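Subject: Re: [grippers] soft pads vs. plain pads, first numbers
From: Pei-shan Tseng

On Saturday Ramil Gatchalian wrote:
> Which items did you settle on for the pad comparison? We only
> have rigid blocks at Bukovport and the results all look alike.

Household things, mostly. We stopped using blocks in February. The current table has a cardboard fruit box, a glittery sponge with a cord, white cloth gloves, jars and a round plush toy, all on the grid cloth. The blue textured pads are on for this round.
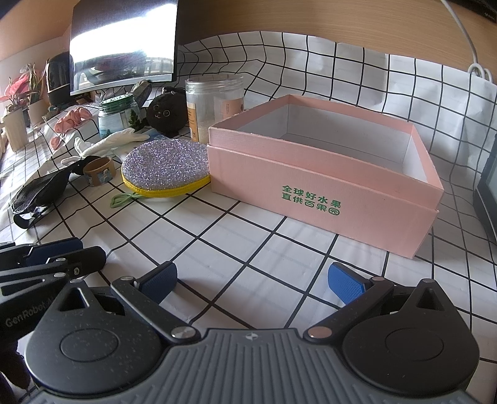 Chun-hung Siu thinks the gloves should be scored separately, as cloth folds into the pads and a bad grasp can still pass as a good one. I agree, and I'll split them out before the next upload to Bandstead.

Each pad set gets 1,000 grasps, then we swap. The plain set is done. It dropped the sponge more than anything else - usually during the lift, hardly ever on the first squeeze. I changed the closing speed 3 times before I left it alone, so please ignore the early rows in the log.

Ramil, if you can send your controller settings I'll run the same items with them next.

Pei-shan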